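홈 | 소개 | 수거 신청 | 꾸러미 가게 | 접는 법 | 오시는 길

분류: 브레르케로(Brerkero) 이야기 > 우리는 이런 곳이에요

안녕하세요, 브레르케로입니다. 봉투랑 천을 모으는 가게예요. 이렇게 말하면 열에 아홉은 "무슨 봉투요?" 하고 되물으시는데, 정말 그냥 봉투요. 장 보고 받아 온 비닐봉투, 빵집 종이봉투, 행사장에서 나눠 준 얇은 천 가방, 이불 살 때 딸려 온 부직포 주머니, 선물 쌌던 보자기까지요. 한 번 쓰고 싱크대 밑이나 신발장 구석에 뭉쳐 둔 것들을 받아다가 펴고, 나누고, 접어서 다시 쓸 사람한테 보내는 일을 하고 있습니다.

시작은 우리 집 싱크대 밑이었어요. 이사하려고 문을 열었는데 봉투 안에 봉투가 있고, 그 봉투 안에 또 봉투가 있고... 다들 그런 봉투 하나쯤 있으시죠? 저는 그게 꽤 여러 개였습니다. 버리자니 멀쩡하고 들고 가자니 이삿짐이 늘고, 결국 거실 바닥에 다 쏟아 놓고 밤새 폈어요. 손바닥으로 쓱쓱 밀어서 크기대로 쌓았더니 그게 또 묘하게 재미있더라고요! 다음 날 동네 반찬 가게에 큰 것만 골라서 가져다드렸는데 사장님이 너무 좋아하시면서 또 있으면 갖다 달라고 하셨어요. 그때부터 친구 집, 친구의 친구 집 싱크대 밑을 털고 다녔습니다.

처음 반년은 제 방에서 했고, 그다음엔 페켈(Pekell)이라고 부르는 지금 작업실로 옮겼어요. 페켈은 건물 이름이 아니고 저희끼리 붙인 이름이에요. 예전에 탁구 치던 곳이라 천장이 높고, 겨울엔 춥고, 여름엔 더 더워요. 월세가 싸서 들어왔는데 창이 넓어서 오후에 일하기가 참 좋습니다. 천은 빛이 좋아야 얼룩이 보이거든요. 형광등 밑에서는 깨끗해 보이던 가방이 창가에 가면 커피 자국투성이인 경우가 얼마나 많은지 몰라요.

■ 무슨 일을 하냐면요

수거함은 지금 동네에 10곳 놓여 있어요. 세탁소, 서점, 미용실, 그리고 제가 제일 자주 가는 국숫집에도 있습니다. 수거함이라고 해 봐야 뚜껑 달린 통이고, 거기에 "봉투랑 천만 넣어 주세요"라고 써 붙여 놨어요. 그래도 우산이 들어 있을 때가 있고 귤이 들어 있을 때가 있습니다. 귤은 제발요. 밑에 깔리면 그날 들어온 게 다 끈적해져요.

가져온 건 일단 바닥에 쏟아요. 탁자 위에서 하면 금방 떨어지고, 떨어진 걸 주우려고 허리를 굽히다 보면 어차피 바닥에서 하는 거랑 똑같아지더라고요. 쏟아 놓고 털고, 안에 든 영수증을 빼고, 비닐과 종이와 천으로 나눕니다. 영수증은 진짜 끝도 없이 나와요. 가끔 장보기 쪽지도 나오는데 저는 그걸 읽는 걸 좋아해요. "두부, 대파, 건전지(큰 거)" 이런 거요. 읽고 나면 파쇄함에 넣습니다, 걱정 마세요.

나눈 다음엔 손질이에요. 비닐은 젖은 행주로 닦아서 말리고, 천은 세탁을 맡깁니다. 세탁은 월라투스(Wollatus)라는 이웃 빨래방이랑 같이 하고 있어요. 저희가 자루째 맡기면 한가한 시간에 기계를 돌려 주시고, 대신 저희는 그쪽 손님들 쓰시는 세탁물 주머니를 대 드려요. 지난 3월에 이 얘기가 처음 나왔을 때는 돈 계산을 어떻게 해야 하나 서로 한참 머뭇거렸는데, 그냥 주머니로 퉁치기로 했습니다. 지금까지 별 탈 없이 잘 지내고 있어요.

그리고 접기! 제가 제일 좋아하는 시간입니다. 비닐은 길게 두 번 접고 나서 삼각형으로 돌돌 접어 올려요. 끝자락은 주머니처럼 벌어진 틈에 쏙 끼워 넣으면 되고요. 천 가방은 손잡이를 안으로 넣고 네모나게 접는데, 손잡이가 긴 건 먼저 한 번 묶어 두는 게 좋아요. 보자기는 접지 말고 말아 두세요. 접은 자국이 오래가는 천이 많더라고요. 자세한 순서는 '접는 법' 메뉴에 써 놨으니 심심하실 때 한번 보세요(글이 좀 길어요, 제가 신나서 썼거든요).

■ 카우클라 꾸러미

접은 것들은 카우클라(Kaewkla)라는 이름으로 묶어서 팔아요. 한 꾸러미에 30장이 들어갑니다. 크기는 섞어서 넣는데 미리 말씀해 주시면 큰 것만, 작은 것만 골라서도 묶어 드려요. 반찬 가게나 채소 가게는 대개 큰 걸 찾으시고, 뜨개방 손님들은 천 주머니를 좋아하세요. 실타래 넣어 두기 딱 좋다고요. 강아지 산책용으로 작은 비닐만 사 가시는 분도 계시고, 연극 하시는 분이 소품으로 쓴다고 구겨진 걸 그대로 달라고 하신 적도 있어요. 그날은 접지 않고 일부러 다시 구겨서 드렸습니다.

무늬나 글씨가 찍힌 건 빼지 않고 그냥 넣어요. 처음에는 아무것도 없는 흰색만 골라서 팔아 볼까도 했는데, 그러면 남는 게 너무 많아지더라고요. 게다가 저는 가게 이름이 반쯤 지워진 봉투가 좋아요. 어느 동네에서 왔을까 혼자 생각해 보기도 하고요. 다만 천에 색이 묻은 건 따로 봅니다. 원래 찍혀 있던 무늬인지 뭐가 묻은 건지 첫눈엔 헷갈릴 때가 정말 많아요. 특히 빨간색이요! 글씨가 번진 것 같기도 하고, 고추장 같기도 하고, 펴서 창가에 들고 가 봐도 갸우뚱할 때가 있어요. 그런 건 일단 '글쎄요 칸'으로 갑니다. 진짜로 칸 이름이 '글쎄요'예요. 빨아 보고 그대로 있으면 무늬, 옅어지면 얼룩. 저희 기준은 그 정도예요.

얼룩이 안 빠진 천은 버리지 않고 걸레나 포장 완충재로 씁니다. 택배 받으셨을 때 상자 구석에 얼룩덜룩한 천이 끼어 있으면 그게 바로 그 친구들이에요. 창틀 닦을 때 한번 써 보세요. 물도 잘 먹고, 다 쓰고 버려도 덜 아깝고요.

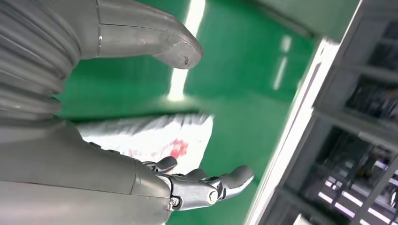
초록색을 배경으로 구겨진 흰색 뭉치, 아래쪽에는 빨간 자국

■ 자주 물어보시는 것들

냄새 나는 것도 받냐고 많이들 물어보세요. 생선 담았던 비닐은 죄송하지만 안 받습니다. 김치 국물도 어려워요. 제가 몇 번 도전해 봤는데 작업실 전체에서 일주일 동안 김치 냄새가 났어요. 헹궈서 말린 우유 봉투는 환영이고요, 찢어진 비닐은 댁에서 분리배출해 주시면 됩니다. 찢어진 천은 괜찮아요. 꿰매는 걸 좋아하는 친구가 한 달에 한 번 놀러 와서 한 무더기씩 꿰매 놓고 가거든요.

접어서 가져와야 하냐는 질문도 많은데, 구겨진 채로 주셔도 됩니다. 오히려 너무 꽁꽁 묶어 오시면 매듭 푸는 데 시간이 다 가요. 매듭만은 참아 주세요! 손톱이 남아나질 않습니다.

직접 들고 오셔도 되고, 양이 많으면 저희가 갈 수도 있어요. 제일 많았던 집은 64리터짜리 통에 꽉꽉 눌러 담아 주신 댁이었는데, 뚜껑을 여는 순간 봉투들이 스르르 부풀어 올라서 둘이서 한참 웃었어요. 그 댁 봉투는 지금도 꾸러미에 조금씩 섞여 나가고 있을 거예요.

같이 일해 보고 싶다는 분들도 가끔 연락을 주시는데, 아직은 사람을 더 뽑을 형편이 못 돼요. 대신 접기 모임은 늘 열려 있습니다. 오셔서 차 한 잔 드시고, 수다 떨면서 접다 가시면 돼요. 바닥에 앉는 게 불편하시면 낮은 의자도 있습니다. 무릎 덮을 담요도 있고요. 처음 오신 분은 꼭 삼각 접기에서 끝이 안 맞는다고 속상해하시는데, 좀 삐뚤어도 꾸러미에 넣으면 아무도 몰라요. 저도 급할 땐 삐뚤게 접습니다.

아이랑 같이 와도 되나요? 그럼요. 아이들은 접는 것보다 천 더미에 손 집어넣는 걸 더 좋아하긴 해요. 그래서 세탁해서 돌아온 천만 담아 두는 큰 바구니를 따로 마련해 놨어요. 마음껏 헤집어도 되는 바구니입니다. 정리는 나중에 제가 하면 되니까요.

■ 요즘 저희는

요즘은 흰 천만 모아서 이어 붙인 큰 가림막을 만들고 있어요. 페켈 창이 넓어서 좋다고 했잖아요, 그런데 여름 오후엔 눈을 못 뜰 정도거든요. 새로 커튼을 사자니 가게 이름에 부끄럽고, 그래서 글씨가 옅게 남은 주머니들을 뜯어서 박고 있습니다. 흰색이라고 다 같은 흰색이 아니라서 붙여 놓으면 누런 흰색, 푸른 흰색이 얼룩말처럼 섞여요. 저는 마음에 드는데 같이 일하는 친구는 아직 고민 중이래요. 다 만들면 이 페이지에 자랑하러 올게요.

종이봉투 꾸러미도 준비하고 있어요. 종이는 비닐이나 천보다 까다로워요. 한 번 구겨지면 자국이 그대로 남고, 손잡이 끈이 제각각이라 묶음이 예쁘게 안 나와요. 무거운 책 밑에 눌러 두는 방법을 써 보는 중인데, 작업실에 책이 모자라서 국숫집에서 맷돌을 빌려 왔습니다. 괜찮은 방법 아시는 분은 꼭 좀 알려 주세요.

수거 신청이랑 꾸러미 주문은 위쪽 메뉴에서 하시면 되고, 그냥 궁금한 게 있어서 연락 주셔도 반가워요. 답장은 좀 늦을 수 있습니다. 접고 있을 때는 전화가 울려도 못 듣는 편이라 문의 글로 남겨 주시는 게 제일 빨라요. 싱크대 밑에 봉투가 든 봉투가 있으시면, 이번 주에 한번 꺼내서 들고 놀러 오세요!

소개 글 고친 날: 2025년 10월 9일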